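Reading a Table You Did Not Make
Notes for session 4, Evidence and Records
Tzu-hsuan Yau
Revised May 2019

Before we start, a word about the reading. Several of you told me last week that the Judness chapter was "convincing". I would like you to go back to it and mark the places where you were convinced by an argument and the places where you were convinced by a table. My guess is that the second set is larger, and that you did not read most of the tables.

1. Why tables get believed

A printed table looks finished. Someone has ruled the lines, filled the cells and checked the columns, or so we assume. A paragraph making the same claims would be picked over word by word. Put the claims in cells and people skip to the bottom row.

There is a long habit in the social sciences of treating this as a matter of presentation, something to be fixed with better spacing and shading. I don't think much of that. A well spaced table of bad records is still a table of bad records, and it is easier to swallow. The questions worth asking come earlier. Who filled in the form? What were they told to do when the answer didn't fit? Who typed it up, and did they change anything on the way?

2. The Durnel survey

We shall use one case throughout. The Durnel survey asked households in a small town how they spent money on food, fuel and rent. The final report gives a response from 60 households and prints the lot in an appendix, one row each. It has been quoted ever since as a model of openness, mostly by people who have seen the summary.

Araba Essien went back to the forms for her thesis and found three things.

First, 13 of the households had no rent figure on the form at all. In the printed table all 13 have one. The figures match the average for the street, so it is fairly plain what was done, but the report does not say so anywhere.

Second, "fuel" meant coal and gas to one interviewer and coal, gas and bus fares to the other. You can tell from the notes in the margin. You cannot tell from the table.

Third, the forms were filled in over two visits, and 18 households were seen only once. The second visit was where most of the corrections were made.

None of this makes the survey worthless. It does mean that the appendix, which looks like raw data, has already been through several pairs of hands. Be wary of the phrase "raw data" in general. I have yet to meet any.

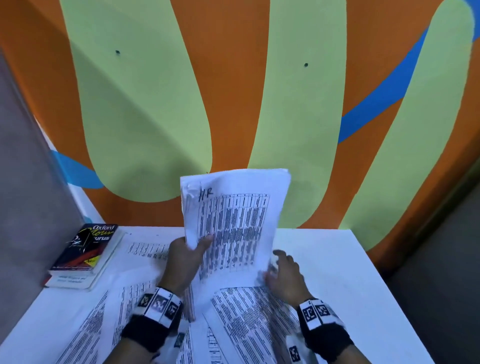 Fig. 1. A printed table on paper, with dense text in narrow columns.

3. What paper keeps and what it loses

Essien could do her work only since the forms had been kept. Had they been thrown out once the table was typed, we would have a clean appendix and no way to quarrel with it. It is often said that scanning has solved this. I am doubtful. The Kiani papers were scanned in one go, fronts only, and the backs were where the interviewers wrote when they ran out of room. The originals then went into a store that flooded. What we have now is very tidy.

Handwriting is another thing that goes missing. Initials, ticks, a crossing out, a question mark beside a sum: these tell you that a person stopped and wondered. Once typed, the wondered-about figure sits beside the others and looks just as sure of itself.

Don't go too far the other way, though. Some students come back from their first archive visit believing that anything in pencil must be the truth. A marginal note can be wrong, or a joke, or written thirty years later by somebody sorting the boxes. Ask of the note what you would ask of the cell.

4. A way of working

Take the table you have been given and try the following, in this order.

Read the column headings and write down what each one means in your own words. If you can't, stop there and say so in your answer. You will not lose marks for it.

Look for gaps. A survey of real people with no gaps has been filled in by someone.

Add up one row and one column yourself. I am told every year that this is beneath a second-year course. Every year somebody finds a total that is wrong.

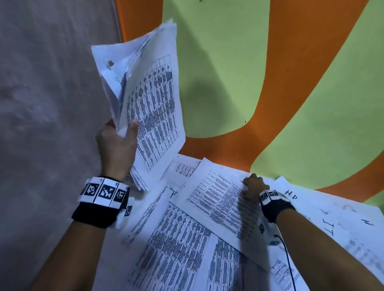
Look for round numbers. If rents end in nought or five far more often than you would expect, people were guessing, or the interviewer was. The Zornasden returns are a good place to practise, as nearly every wage in them is a round one and the author builds a whole chapter on small differences between them.

Last, find out what was left out. This is the hardest part, and the table will not help you. Look at the report's date, who paid for it and whether the earlier drafts survive. Sometimes a column has been dropped between draft and print, and that column is the interesting one.

5. A fair objection

It can be said against all this that if we doubt every table we shall never get anything done. I have some sympathy. You can't go back to the forms for each figure you quote, and in most cases the forms have gone. But there is a difference between relying on a figure and forgetting that you are relying on it. A footnote of one line is enough – "rent figures partly estimated, see Essien" would have done for Durnel.

For next time

Read Judness, chapter 3, this time with the tables. Choose one and write no more than a page on how you think it was made. It counts for 30 per cent of the coursework mark. Bring a printed copy to the class, as we shall be swapping them. Essays on the Zornasden returns are due in June.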